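Plalville Opens Bulky Textile Drop-Off at Rewi Depot

Plalville residents can now leave upholstered furniture at the Rewi depot without booking a collection, under a scheme that began Monday. The depot will take sofas, armchairs, footstools and padded dining chairs during normal opening hours. Mattresses are still handled through the existing curbside service.

The change follows a revision of the town's waste rules, which previously placed all upholstered seating in the general bulky category. Items in that category were compacted on arrival and sent to landfill. Under the new rules, seating is kept under cover and sorted by condition before any decision on disposal is made.

Pieces with an intact fire safety label and a sound frame go to Muletti, a repair workshop on the east side of town, where covers are cleaned or replaced. Pieces that fail inspection are stripped by hand. Metal springs go to scrap, untreated timber is chipped, and cover fabric is baled for use as insulation felt. Foam remains the difficult fraction – the depot has no outlet for it at present and will store it until a contract is signed.

The town handled over 1,700 upholstered items last year, according to the waste department. Colette Carré, who manages the depot, said sorting would be slower than compaction and that drivers should expect a wait at busy times.

"The check on each piece takes a few minutes if the label is easy to find," Carré said. "If it has been cut off, we have to treat the item as non-compliant, whatever state the fabric is in."

Households may bring up to four items per visit. There is no charge for residents with a valid permit. Traders must use the Prurnance transfer station, where the standard commercial rate applies. Loose cushions should be tied to the piece they belong to, and removable legs taped to the underside.
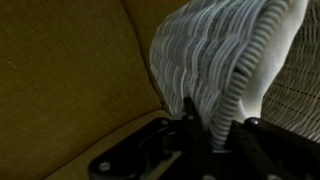
An upholstered surface in yellow woven fabric.

The depot is open from 9 a.m. to 5 p.m., with last entry for bulky items half an hour before closing. Vehicles with trailers should use the north gate and report to the weighbridge office before unloading.

The waste department will review the scheme in August. The review will cover storage capacity, the share of items passed for repair and the cost of handling foam.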